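ok kitchen sink thread. been promising this since we got the keys in Wutville and I have 11 minutes before I have to leave so typos are staying

some background for new people. rental house, kitchen redone before we moved in, white counter, white marble-look backsplash, double stainless sink. I did not pick any of it. I like most of it. the grout I have opinions on, different thread

the old apartment had ONE sink. one. wash in it, rinse in it, pile the clean stuff on a towel next to it and then you have no counter. four years of that

so. double sink. everyone told me two basins is a waste, get one giant one. and for sheet pans sure, they have a point. but hear me out

big basin on the left = dirty side. small basin on the right = drying side. rack lives IN the small basin. drips go down the drain. counter stays clear. that's the whole system, thread could end here but it won't

the rack: dark wire, sits down in the basin opening. mine is a Harnex, the narrow one. measure your basin before you order!! I ordered the wide one first. sent it back. ordered the wide one AGAIN because it was saved in my cart. sent that back too

measure front to back AND side to side. inside the rim not outside. inside. write it on your hand

plates go in upright, biggest at the back, small ones at the front where you grab them. the pink ones are my every day plates and they are the right size for the slots, total luck, bought them years ago

bowls are the enemy. bowls hold water no matter how you lean them. I do bowls last, upside down across the top of the plates, and take them off first. if someone has a better way pls tell me

mugs don't go in the rack at all. mugs go on a folded towel. yes I know I said no towel. it's a small towel

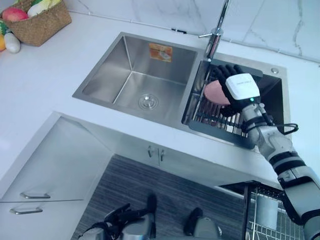
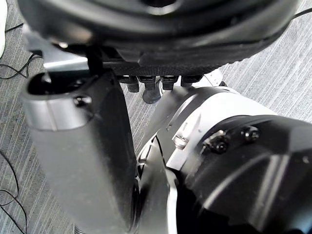
ok moving on, cleaning the thing

stainless shows everything. wipe along the grain with a damp cloth and then a dry one. the dry one is the part I skipped for months and then complained about spots

hard water here is no joke. white crust at the base of the faucet after a week. paper towel soaked in vinegar, wrap it round, leave it while you have coffee, wipe. don't leave it overnight, Benedita Cunha (my neighbor, knows everything) did and says the finish went dull

the drain strainer, take it out. every night. look at the underside. I'm sorry

rack gets a proper wash too, people forget. wire looks clean and then you run a finger under the bottom rail and it's slimy. hot water, old toothbrush, get in where the bars cross. I do it every other week, should be every week

there's an orange sticker in the big basin, on the back wall. still there. I have picked at one corner of it and that's as far as I've gotten. have been told: hair dryer, olive oil, peanut butter, "just leave it". currently doing just leave it

faucet is the tall kind with the pull out spout. ten out of ten for filling the pasta pot. less good for splashing, the water drops from so high that if you hit a spoon in the basin it goes right up your shirt. every time. you'd think I'd learn

fix for that = lower pressure, and pull the spout down into the basin before you turn it on. takes one second. I remember to do this maybe never

counter rules. we have 2

rule one: nothing lives beside the sink except soap. and the soap goes on a little dish cause the bottle leaves a ring

rule two: produce in the wicker basket. it had a life as a bread basket, Coelho's bakery gave it to us with a big order and never asked for it back. mangoes on top because they bruise if you so much as look at them

stuff escapes the basket. always something rolling around on the counter next to it. I put it back, it's out again by dinner. the kids say it's not them

don't wash the mangoes until you're eating them btw. I used to wash everything the second it came in the door and then wonder why it all went soft

cabbage, outer leaves stay on till you use it. oranges do fine out of the basket, leave them wherever, they're tough

someone asked last time what it all cost. rack was the only thing I bought for this. the wrong rack shipping twice was the thing that hurt. I'm not adding it up

someone else asked "why not just use the dishwasher". we have one! it's full. it's always full. it's full right now

also the pink plates, one of them chipped on the rack at the old place when I was jamming too many in. so leave a gap if you can. every second slot if it's a small load. they dry faster with air between them anyhow

if yours wobble in the slots try turning them to face the other way. on mine the bars lean a tiny bit and one direction holds way better. took me an embarrasing amount of time to notice

putting away: morning, while the kettle's on. plates first, then silverware, then whatever weird lid is in there. if I don't do it before coffee it doesn't happen and then dinner dishes have no place to go and we're back to the towel pile

my husband's method is to leave the clean ones in the rack and take them straight from there to the table. never enter the cabinet. I've stopped fighting this. half of our plates have not seen a shelf since december

for small single sinks: over the sink roll up rack, the kind like a little mat of metal rods. had one from Jaltetitz at the old place toward the end and it helped a lot. bit fiddly with tall plates since there's nothing to lean them on but great for pans and rinsing lettuce. rolls up and goes in a drawer

don't put the roll up one over the side you're washing in tho. you'll be lifting it on and off with wet hands all night

things I tried and gave up on:
- the microfiber drying mat. smelled by day three
- suction cup sponge holder. fell in the water at 2 am and scared me half to death
- two tier rack on the counter. looked like scaffolding. blocked the outlet

things I still want: a brush with a handle that stands up by itself. every one I've bought tips over. recs welcome, not the bamboo one, it goes black at the bottom

oh and sponge goes in the big basin side, front corner, standing on its edge so it dries. not in the rack with clean plates. I will die on this one

last post on this got 683 replies and most of them were about whether you rinse with hot or cold. please. not today. (hot)

ok that was over 11 minutes. next thread is the under sink cabinet and it's bad under there, I need to buy bins first. someone remind me to measure around the pipe

edit: yes the narrow Harnex comes in white too. dark hides the water spots better, that's why I went dark. gotta go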